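**Re: [tresel-interfaith] Are we done with the loan cap?**

On Tuesday, Odette Deschamps wrote:

> I don't want to be the one to say it, but turnout for the loan cap has gotten thin. We had a full room in March. Last week at Shetty Hall I could have driven everybody home in my car and still had space for the dog. People care, I believe that. I think they're tired of hearing about it, and I'm a little tired of hearing myself say it. Should we let it rest until after the election?

Odette, I read this twice and then went and ate something, which is my usual method of discernment. I have answers, in no good order, and a few of them are aimed at the whole list. 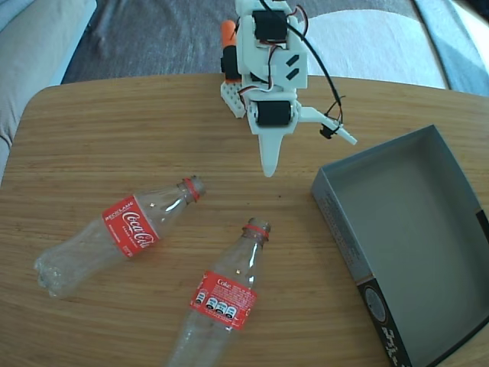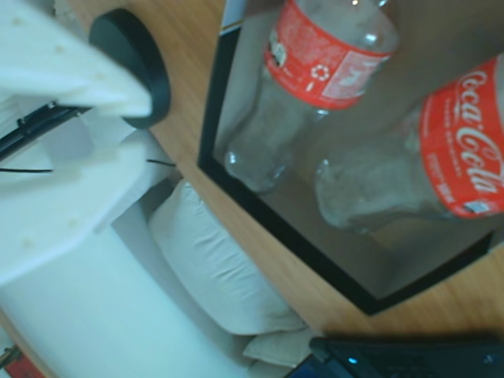
First, the state of the ordinance. Our letter asking the council to cap short-term loan fees went to the clerk, who sent it to the city attorney, who said lending was a matter for Zemthorpe County. The county said it was glad to hear from us and suggested we write to the council. If anyone wants a diagram, look at the red label on that bottle, with the arrows looping back into each other. I'd put it on our letterhead if we had letterhead. The latest word is that the attorney is "reviewing the question of jurisdiction," and I take that to mean it's in a drawer, though possibly a nicer drawer than before.

> I think they're tired of hearing about it

Sure they are. So am I. I've preached on the widow and the creditor three times this year, and the third time I saw a man in the back pew mouthing the ending along with me. But I'd like us to be careful about who we mean by tired. The woman I sat with last month borrowed $500 from Brakance to fix a transmission. She has been paying it off ever since, mostly in fees, and she still owes nearly all of it. She is tired in a way that doesn't get to rest until after the election. The rest of us are tired the way people get at the second hour of a graduation.

That sounds like scolding, and I did mean it to sting slightly, but I'm in the same folding chair. I skipped the February meeting because it was sleeting and there was soup.

Second, on numbers. We have some 300 names on this list. I know a lot of those are people who signed a clipboard at the fall supper because the clipboard was between them and the pie. Still, 91 of you mailed a postcard to the council, with a stamp that you bought yourselves. Councils in towns the size of Tresel don't get 91 postcards about anything except leaf pickup. One council member brought it up with me in the checkout line without my asking, and he looked hunted.

Third, I don't agree about waiting for the election. If we rest, Brakance won't. They sponsored the Little League scoreboard this spring and it's a very handsome scoreboard. By November they'll have done the bandstand too, and then we're the cranks who are against baseball and Sousa.

What I would happily drop is the monthly meeting. I think most of the fatigue is meeting fatigue. We gather, we hear that nothing has happened, we pray about it, and we stack chairs. Could we stop for the summer and do these instead?

- 7 congregations have signed on. Each takes one week and sends people to the public comment period. Two speakers is plenty. Three minutes each, and please write it down first (you know who you are).
- The small loan fund at St. Brendan's needs more money in it. It lends without fees and has a waiting list. If you can't stand politics, go help there.
- Somebody who isn't clergy should talk to the paper. They've heard from clergy.

Odette, you can have the summer off from being the one who says it. I'll send the reminders, badly and late, and you can correct my dates from your porch.

One more item and it's unrelated: whoever took the big coffee urn from Shetty Hall, the Methodists would like it back before their rummage sale. The lid too. They have another lid but it doesn't fit.

Peace to all of you,
Walt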